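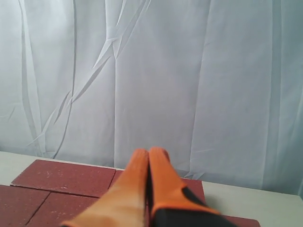

I have been sewing curtains for my own windows for longer than I care to admit, and for most of that time I bought whatever lining was on the bolt nearest the cutting counter. This August I finally treated myself to something better, the Dellberg blackout lining, and after living with it for a few weeks I have a good deal to say about it. I went with the plain white, which is what I'd tell almost anyone to choose for a lining. A stretch of plain white fabric with something bright orange in front of it, like in the photo, tells you why: white lets the strong color do the talking, and my bedroom curtains happen to be a rusty orange linen that I love dearly and did not want turned muddy by a beige backing.

Let me back up a little. Our bedroom faces east, and there is a streetlight on the corner that must have been designed by somebody who hates sleep. I had been getting by with a pull-down shade from Stoline, a perfectly decent shade that let a bright stripe in down each side. You get used to a stripe. Then one morning you wake up at a quarter to five with it lying right across your eyelids and you start shopping.

Dellberg sells the lining by the yard or in precut panels. I bought it by the yard, two windows' worth plus extra, because I always cut something wrong. It came rolled on a tube instead of folded, and I was so pleased about that I told my whole family at dinner. If you have ever tried to get a fold line out of coated lining you will understand. You can't really iron it out, you can only hang it and hope.

The hand of the cloth is softer than I expected. The old kind I used to buy was stiff and squeaky and smelled like a shower curtain for a month. There was a faint smell when I unrolled this one, gone after an afternoon on the porch rail. It drapes well behind linen, and I'd guess it would do fine behind a midweight cotton too. Behind a sheer or a voile I think it would be too heavy and pull the front out of shape.

Sewing it was mostly pleasant. I used a size 100 needle at first and that was a mistake — the holes showed as tiny pinpricks of light along the side hems, like a very dull constellation. I switched to something finer and lengthened the stitch, and that took care of most of it. Use clips in place of pins for the same reason. My machine is an old Sengar that complains about everything, and it went through two layers of lining and a double linen hem without much grumbling. The coated side does stick to a metal presser foot, so put on a nonstick one if you have it, or lay a strip of tissue paper underneath and tear it away afterward.

Does it black out the room? Very nearly. The cloth itself lets nothing through that I can find, even with the morning sun square on it. What light we get now comes over the top of the rod, and I can't blame the lining for that. I bought a pair of Vimgate wraparound rods to close up the sides and they helped enormously. A little box valance over the top is next on my list, once I find the staple gun.

Now for the complaints. The width is stingy for wide windows, so I had to join panels, and every seam is a chance for light. The care tag says no dryer, and I believe it. And the price! By the time I had paid for lining, thread and those rods, I had spent up to 200 dollars on two windows, and that's with the linen already sitting in my closet.

Would I buy it again? Yes, and I already have my eye on the guest room. I'd order one yard first, though, and hold it up in your own window in the morning before you commit to the rest.

Posted Sep 7, 2024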